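*Page updated 2020-12-16. The price and the lead times have changed. The lectern hasn't.*

# Plaredero press conference lectern

The Plaredero is a lectern for people who have to announce things. Our customers are mostly town halls, party branches, policy foundations, unions and the occasional civic forum demanding a new national holiday or the abolition of an old one. We take no position on the holidays. We do have a position on wobble.

If you've been to a regional press conference you know the usual arrangement: a music stand borrowed from the school, a spokesman holding it down with one hand while he points with the other, and a party logo stuck on the front with tape that starts letting go during the second question. The photographs go out that afternoon and stay on the internet for as long as there is one. The speech can be corrected the next day by another speech. The logo hanging by one corner can't.

We built the first Plaredero after a by-election in which both candidates used the same hotel lectern on the same evening, and the hotel's name came out larger than either of theirs in every paper. The hotel was delighted and asked for copies.
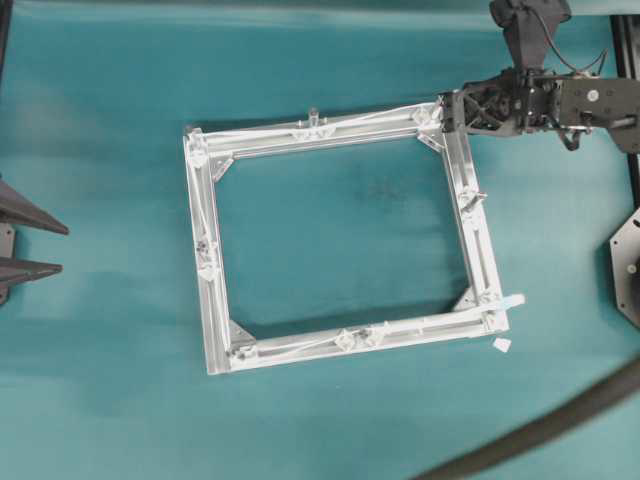 It weighs a bit more than people expect when they pick it up, and we've had letters. The weight is in the foot, where it belongs, so a speaker can lean on the front edge during a long answer on municipal finance without the whole business tipping into the second row. It folds at the waist and goes in the back of an ordinary family car with the seats down. It also goes in the back of a small official car, with the official up front holding his coat.

## What you get

- The lectern, folding, in charcoal, gray or a blue we've tried very hard to keep from belonging to any party. (Every blue belongs to a party somewhere. Check before ordering.)
- A removable front panel, blank, with clips on the back.
- A reading shelf with a raised lip, so that the closing page of the statement doesn't drift to the floor before the closing page of the statement.
- A shallow tray underneath for a glass of water, a phone, and the answer to the question you hope won't come up.
- A padded bag with two handles.
- One printed sheet of instructions. It used to be a booklet.

## Height

The shelf locks at four heights. We're often asked for continuous adjustment and the answer is still no. Continuous adjustment means that someone adjusts it continuously, generally the deputy leader, generally while the leader is talking. With four settings you choose one beforehand and live with it. For joint appearances by coalition partners of very different sizes, we recommend choosing the shorter partner's setting and letting the taller one look thoughtful.

## Front panel and emblems

The panel slides out sideways, and you can change it between speakers while everyone is shaking hands. Extra panels are sold singly. We print them from your artwork, and we'll print almost anything that's legal where you are, but please look at the proof. Jérémie Delaunay runs the print side and is a patient man. He has had a coat of arms sent to him facing the wrong way, a slogan containing the previous leader's name, and a foundation's acronym with the accent on the wrong letter, which led to a longer telephone call than you might think. He'll query what he spots. He can't be expected to know who your leader is this week.

If your group splits, we'll reprint the panel for whichever half still has the lectern.

## Microphones

There's a gooseneck socket on each side of the shelf and a padded rail across the front for clip-on microphones from broadcasters. The rail is covered in a dense gray felt. Reporters will put stickers on it whatever you do, and the felt at least lets go of them again.

The audio outlet is optional and made for us by Trukov. It lives in the foot and gives every reporter the same clean feed, so they no longer have to build that little pile of recorders in front of the speaker's chin. Some speakers miss the pile. It does make a person look in demand. If turnout worries you, leave the outlet off the order and the recorders will come back by themselves, provided the reporters do. 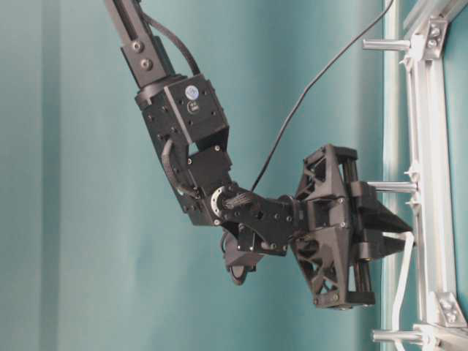 The outlet runs from the wall and has no battery. We tried a battery version, and it behaved perfectly until the anniversary speech of a gentleman who had been given ten minutes and took the afternoon.

## The Jusero backdrop

Sold separately, though the two get along. The Jusero is a plain cloth backdrop on a folding stand, wide enough for a speaker and the people who nod. It comes in flat, dull colors that don't glare under television lights. We don't recommend the repeating-logo pattern. It was invented for soccer managers, and on a foundation trustee it tends to suggest he has lost at home.

You can iron the cloth on a low setting. You should. Creases look like a budget cut.

## Remote and half-empty rooms

A lot of orders this year have come from offices holding press conferences with the reporters at home. The Plaredero works for that too: set the shelf at the second height from the top, put your camera at eye level, and resist the urge to address the back of the room. People who've spoken in public all their lives find this very difficult. Romain Huet, who answers our support mail, has written up a page of notes on placing the lights and will send it to anyone who asks, including people who bought somebody else's lectern.

![](#)

## Price and delivery

The lectern is 500 euros before tax, with one blank front panel. The Trukov outlet adds 80. Printed panels and the Jusero are quoted by size. The bag is included, after a short period in which it wasn't and we heard about it.

Delivery takes two weeks from the day you approve the proof. Campaign season takes longer, and the campaigns always seem surprised by the date of the election. If you need it for a national day, we'd point out that the national day was also on last year's calendar.

We invoice the organization and never the candidate. This is a policy with a history.
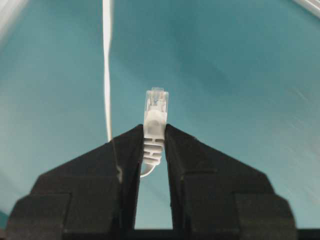
*White Ethernet connector between two black gripper fingers.*

## Care

Wipe with a damp cloth. Don't use solvent on the felt. Tighten the waist bolt once a season with the key clipped inside the foot, and put the key back, please, as a good part of Romain's mail concerns that key.

## Returns

Unused lecterns can come back within the month. Lecterns that have been spoken from are yours. We made one exception, for a committee that dissolved itself at the very press conference the lectern was bought for. It came back in its bag, beautifully folded, with the statement still on the shelf.

## Ordering

Write to the sales desk at Lunde with your color, your panel artwork and the name of a person who is allowed to approve a proof. One person, please. If it has to go before the full board, tell us when the board meets and we'll hold your place in the queue until then.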